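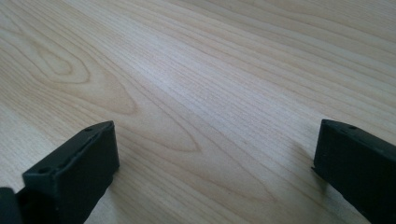 tablesaw_212
Member, teleop and data collection, Grevier

Start pose question for hand-guided demos

We're collecting demos for a wipe and pick task on a wood table and I want to settle the start pose before we go further. Right now the operator begins with the fingers open and low over bare wood, nothing between them. Then they move off to find the part. We have 174 demos like this from one operator and 9 from a second one.

The policy trained on the first batch hesitates at the start. It sits over the table, drifts a little to the left, then goes. Once the part is in view it does fine. Do I trim the beginning of each demo, or start higher up?

Posted Monday

clunik_user
Regular

Trim it. If the operator waits before moving, the policy learns to wait. We cut everything before the first real motion on our Clunik arm and the pause went away. Took an afternoon to write the script.

ostapchuk_lab
Moderator

I wouldn't trim yet. Look at the view first. With the fingers that low you have wood grain and two black fingers and not much else. The policy has nothing to tell it where the part is, so it's guessing from whatever the operator did most often. If your operator usually went left, you get drift to the left.

Start higher so the part is in view from the first step. Then redo a small set and compare.

tablesaw_212
Member, teleop and data collection, Grevier

She does go left most of the time. The parts tray is on that side. I hadn't connected the two.

Starting higher is a problem because we also want it to recover when it loses the part near the table. That was the reason for the low start.

clunik_user
Regular

Then those are 2 different tasks and they should be in 2 different sets. Recovery demos should start low. Normal ones should start high. I still say trim both.

getia_bench
New member

I disagree about trimming. We run remote control with a leader arm, not hand guiding, and when we trimmed hard the arm jerked on the first command. The demos all began at full speed and the real arm begins at rest. Keep a short bit of standing still. Ours is half a second.

One more thing, check the glare on the table. Yours has a pale patch near the middle where the grain washes out. If that comes from a window it will move during the day. We taped brown paper over our bench at Getia and it helped some, but then we had to tape the paper down again every morning.

clunik_user
Regular

Half a second is fine. I meant cut the dead time, not every frame of it. Ours was closer to four seconds of somebody reading the task card.

Don't cover the table though. If it has to work on that table, train on that table.

ostapchuk_lab
Moderator

Agree on leaving the table alone. Record some in the morning and some late in the day if the light changes.

On the second operator, 9 demos won't do much against 174. I'd get more from that person before changing anything in the training.

tablesaw_212
Member, teleop and data collection, Grevier

OK. Plan is high start for the normal set, low start for recovery with the tray moved between runs, half a second of rest kept at the front. Second operator is on the schedule for the rest of the week. I'll post the comparison in this thread once both sets are trained.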